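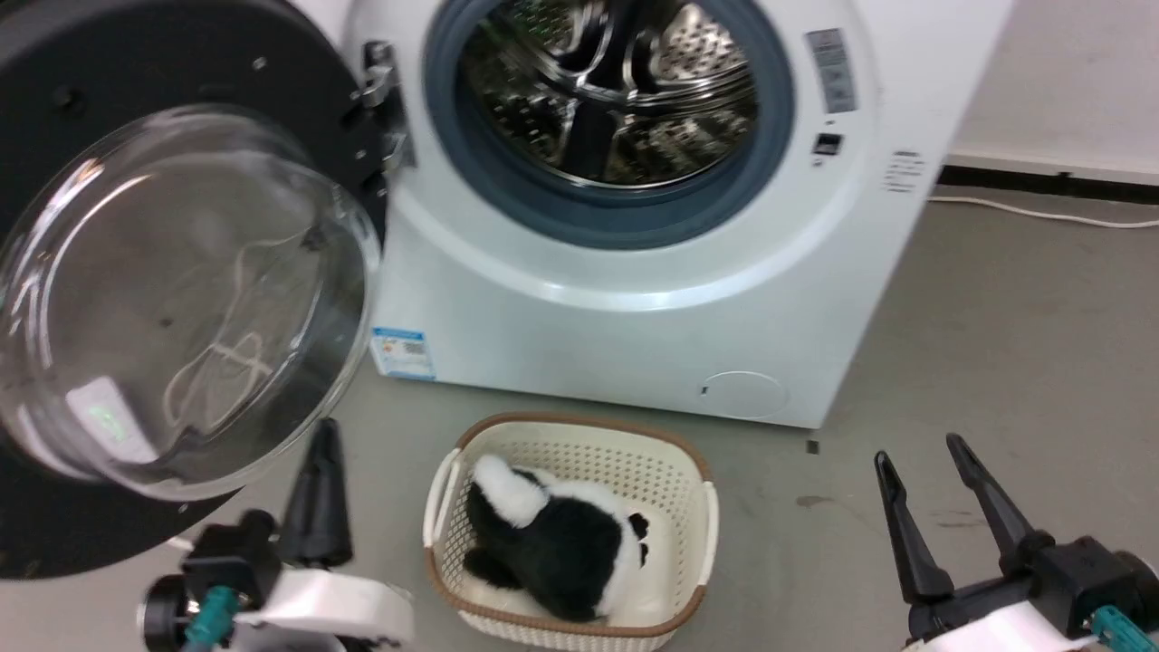 3. What we tested

Microfiber shed from fleece in a home wash. Group: Araceli Galindo, Luzius Eberhard, Eftychia Tzanetos. Supervisor Ferdinand Holzer.

Question was simple - does a cooler, shorter wash shed less lint than a long warm one? We thought yes. Most of what we read said yes too, but a lot of it was lab drums and not real laundry.

4. Method

Same load every time: fleece throws from Jillisard, new, plus two old cotton towels for bulk. Front loader in the Onlow dorm basement. 6 washes cool and short, 6 washes warm and long, so 12 total. Warm was 60 minutes, cool was the quick setting. No softener. Same liquid detergent, same capful, Araceli measured.

Drain hose went into a clean bucket, then everything through a coffee filter. Slow. Filters dried overnight on a rack, weighed in the chem room next morning. Blank filters weighed first (we forgot this for wash 1 and had to redo it).

Wiped the drum and the door seal between washes. Lint collects in the fold of the seal, so wipe there too or it ends up in the next result.

5. Results

Warm and long shed more. Average lint for the cool washes was 80 percent of the warm average. Smaller gap than we hoped for. First wash of each throw was by far the worst whatever the setting, which means the order matters and we should of mixed it up more. Luzius made the chart, see appendix B.

Wash 4 is left out of the chart. Bucket got knocked over.

6. Problems

Coffee filters are not fine enough. The smallest fibers went strait through, you could see it in the water afterward. A proper filter was over our budget. Also the scale only reads to two decimals and some of our differences are right at that limit.

Only one machine, only one brand of fleece. Can't say much about polyester shirts or blends.

7. Next

Eftychia wants to repeat it in November with a finer mesh and older throws. Mr. Holzer said to keep the used filters, they are in the labeled box on the bottom shelf in the chem room.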